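La cuchara azul

Cuando llegué a la tienda de los Poulain todavía olía a cartón húmedo y a café, que es para mí el mejor olor del mundo, por delante del pan y del mar. Era viernes y por los altavoces del techo sonaba un bolero viejísimo. Yo tenía toda la mañana libre, una libreta a medio usar y unas ganas enormes de meter las manos en las cosas de los demás (con permiso, claro, para eso me pagaban).

La tienda se llama así, Poulain, aunque ya no queda ningún Poulain detrás del mostrador. Compran el contenido de casas enteras, cocinas, trasteros, cobertizos de jardín, y lo revuelven todo antes de venderlo. Mi trabajo consistía en escribir las fichas. Una ficha por objeto, dos líneas, nada de literatura. Eso me dijeron en marzo, al contratarme, y desde entonces llevaba escritas 286 fichas y en todas se me había escapado un poco de literatura.

¡Es que no puedo evitarlo! Me ponen delante un abrelatas y yo ya veo la mesa, el hule, la discusión sobre si la lata era de las que traen anilla. Me ponen una llave y me paso media hora buscándole la puerta.

Aquel día tocaba lo que había llegado de la calle Gondora, una casa con huerto, la última antes de las vías. Las piezas buenas ya se las habían llevado a la sala grande. A mí me quedaba lo menudo, que es donde están las historias, y me fui derecha a la bandeja de chapa.

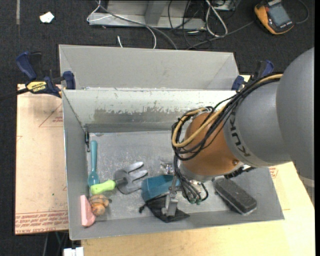 Empecé por la cuchara, porque era azul clarito, del color de las cosas de los niños, y porque el azul siempre me gana. De plástico, mango largo. «Cuchara azul», escribí, y me quedé mirando las dos palabras con una felicidad absurda. Luego añadí: «Sirvió yogur, arena y, una vez, de micrófono». Lo taché. Lo volví a escribir más pequeño.

Al lado estaba la horquilla de jardín, de tres dientes, con el mango verde lima. ¡Qué verde! Un verde para encontrarla entre las hojas cuando una la deja clavada y se va a contestar el teléfono. Me imaginé a la dueña saliendo al huerto en zapatillas, a última hora, solo para aflojar un palmo de tierra, y volviendo dentro con las rodillas marcadas. Le puse un nombre y se lo quité enseguida, porque hay personas que se vuelven más pequeñas cuando una las bautiza.

Con la goma rosa fue más fácil. Todo el mundo ha tenido una goma rosa. La mía la mordí por una esquina en un examen de geografía y todavía recuerdo el sabor mejor que los ríos. De la dueña de Gondora sospeché otra cosa: que hacía crucigramas a lápiz, que se equivocaba muchísimo y que no le importaba nada.

A las nueve fichas paré para estirar la espalda. En el pasillo alguien arrastraba un armario de los que la casa Nikeck fabricaba antes, pesadísimo, y el bolero había dado paso a otro bolero. Me comí una mandarina. Pensé que si un día vaciaban mi casa me gustaría que lo menudo le tocara a alguien con tiempo.

Porque el tiempo, en esas cosas, se nota —se nota en la ficha, quiero decir, en si pone «bolsa» o si pone qué pudo llevar la bolsa—. Y había una bolsita negra, de las que se cierran con cordón, que me tuvo casi 30 minutos entretenida. ¿Canicas? ¿Semillas? ¿Los pendientes de los domingos? Decidí que semillas. En el huerto de Gondora habría habas, seguro, y unas caléndulas plantadas porque sí, y cada otoño ella guardaría las mejores en aquella bolsita y se olvidaría de dónde la había puesto.

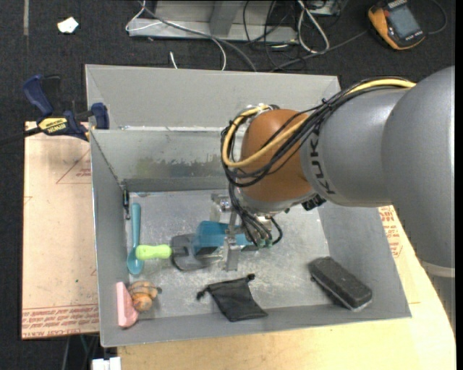 La bolsita de las semillas y, a la izquierda, la cuchara azul.

Escribí la ficha entera de un tirón: «Bolsa negra con cordón. Guardó un huerto de un año para otro». Era la mejor ficha que había escrito en mi vida y lo supe en el acto, con ese calorcito en las orejas que da acertar.

Me faltaba el borrador de pizarra, negro, con su fieltro gris. Eso me descolocó. ¿Una pizarra en casa? Y entonces la vi, la pizarra de la cocina, junto a la nevera, con la lista de la compra y los cumpleaños y una frase que cambiaba cada lunes. Quizá había sido maestra. Quizá la cuchara era de una nieta que venía los fines de semana en el tren de Wurgate y a la que dejaban borrar la frase vieja.

Subí a entregar las fichas a la hora de comer. La encargada las leyó de pie, sin quitarse el abrigo, pasando los cartoncitos con el pulgar. Al llegar a la de la bolsa se detuvo.

—Esto son más de dos líneas —dijo.

—Son dos, si se escribe apretado.

La leyó otra vez. Después abrió el cajón, sacó la grapadora y me preguntó cuánto pedía yo por la cuchara.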